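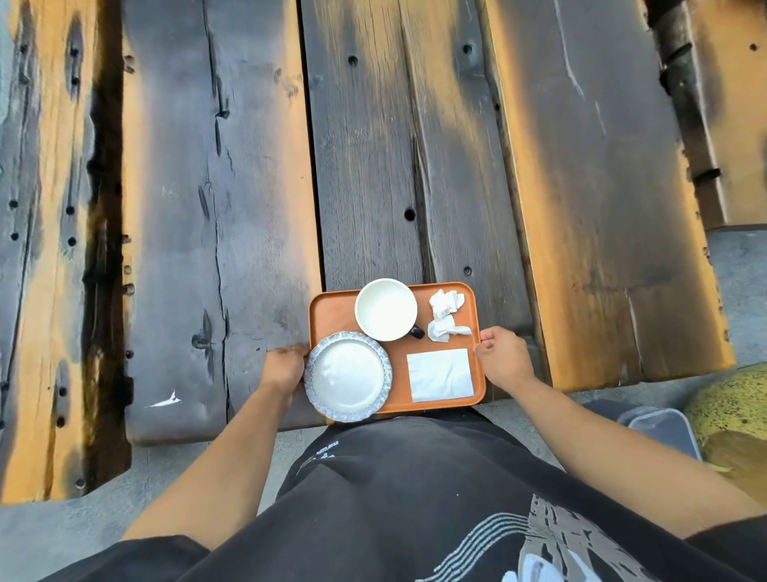
The ferry to Dredham was late again, so my grandmother told the story about the piano, the one she always told when there was water to look at and nothing to do about it.

She was seven, she said, and the piano belonged to Hendriks, the dry goods store, where it had stood unsold for so long that people hung their coats on it. Then one November her father bought it for 175 dollars, a sum her mother did not speak of kindly for years afterward.

The trouble was getting it across. The only boat with a deck wide enough was the Grullix, which carried sheep and smelled like it. 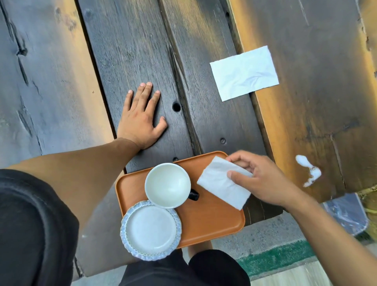
"Up to 204 sheep," my grandmother said, "and one piano, and me on the stool so it wouldn't roll." Halfway over the wind came up, and the sheep began to complain – you have never heard such a noise – and she, being a child and frightened, lifted the lid and played the only hymn she knew, very badly, over and over, until the captain took off his hat.

I asked if the sheep had quieted down. I always asked, because I liked the way she thought it over.

"No," she said. "They got louder. But it was more like singing."
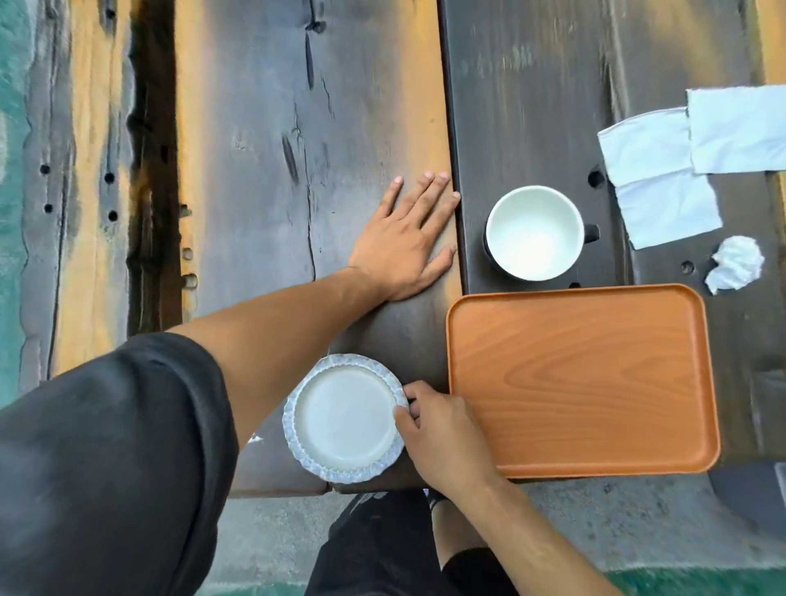

By then we could see the ferry coming around the point, small and white and in no hurry at all. She buttoned her coat to the chin and took my arm, and all the way down the ramp she hummed that hymn, getting the same two notes wrong.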